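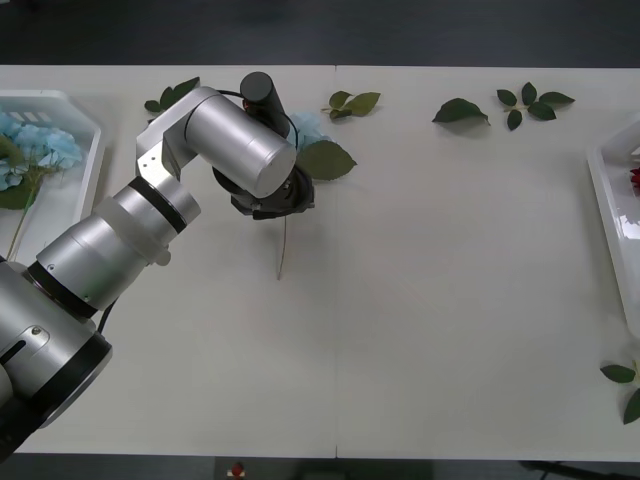

Sorting artificial hydrangeas and loose leaves: trays or bundles?

Forum > Crafts and Displays > Silk and Artificial Flowers

agata_d
Posted 8:40 pm
I do the table flowers for a hall in Adusine and I am finally sorting the artificial stock. The hydrangeas are pale blue, one head to a stem, and the leaves keep coming away. Do you store the heads and the greenery together, or split them up? I have 9 boxes at the moment and I'd like to get down to 8 before July.

GSala
Posted 8:52 pm
Split them. Heads in one box, leaves in another. If you pile them up together the petals crease and you spend an evening with a steamer.

mirko.b
Posted 9:05 pm
Don't agree with Gerardo. Once the leaves are in a separate box you never match them up again. I keep each stem whole and lay it flat.

agata_d
Posted 9:31 pm
Laying flat takes up a lot of room, though. I tried standing them in a bucket and the heads leaned over and went flat on one side. 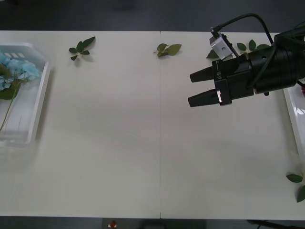 ginevra_b
Posted 9:48 pm
My own hydrangeas went the same way in a bucket, so I'm with Mirko on laying them flat. A whitish plastic tray with a raised rim does the job: the flower lies across it with the blossoms up near one corner and the stem running down towards the bottom, leaves still on. The loose sprigs stay out on the table until I know which ones I want. The small dark pointed ones and the broader olive-green ones don't look right on the same stem, so sort by shade before you fix anything back on.

GSala
Posted 10:02 pm
Fine if you have a long table. I have a kitchen worktop and two cats.

eliecer_c
Posted 10:15 pm
What do you use to put the leaves back? I tried hot glue and it left strings everywhere.

mirko.b
Posted 10:20 pm
Florist's tape. Stretch it as you wind or it won't stick to itself.

agata_d
Posted 10:37 pm
Thanks all. I'll try two trays first and see how many stems they take. Gerardo, I'm still keeping the spare leaves in a box.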